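Bench Operator (Manipulation Tasks), Wirkico, Cordale site
Posted 21 Apr 2020
Reference: 41

Wirkico is recruiting 2 bench operators for the Vola programme. The work is repetitive handling of small parts by robotic arm. Until last November each bench was worked by hand. The arm now does the picking and placing. The operator sets out the pieces, starts the run, stops it when needed and records each error.

Existing bench staff have moved to the new role on the same grade. Two things have changed for them: less hand work, and more time spent watching and writing up. Applicants should be comfortable with both.

Board handling, xiangqi set:

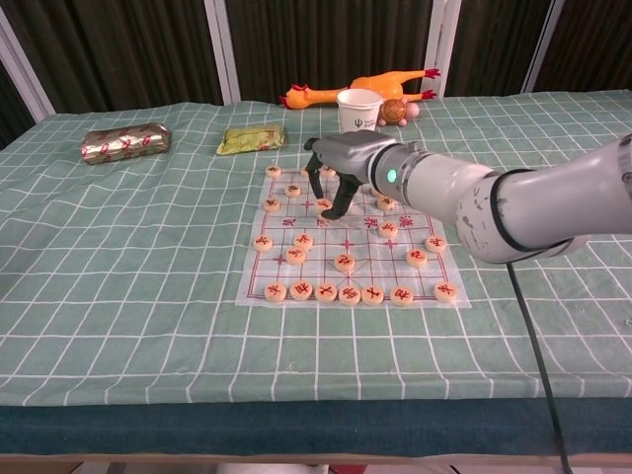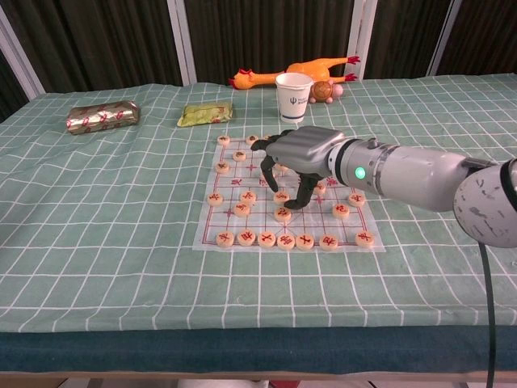 Duties
Reset the board to the position given on the run sheet.
Log missed grips, dropped pieces and wrong placements, with the move number.
Keep hands off the table while the arm is powered.
Report cable wear and loose fingers to the Ezeani maintenance desk before the next run.
Hand over open faults in writing at the end of the shift.

Requirements
Steady attention over long runs. A run may last 2000 moves, with breaks shared between operators. Clear written English. Ability to tell xiangqi pieces apart by their characters; training is given. No programming is needed. Previous assembly or packing work is an advantage.

Terms
Permanent post, day shift, 17 paid training days before working a bench alone. Operators may stop any run without asking a supervisor, and stopped runs do not count against them.

To apply, send a CV and a short covering note to the Cordale site office, quoting the reference above.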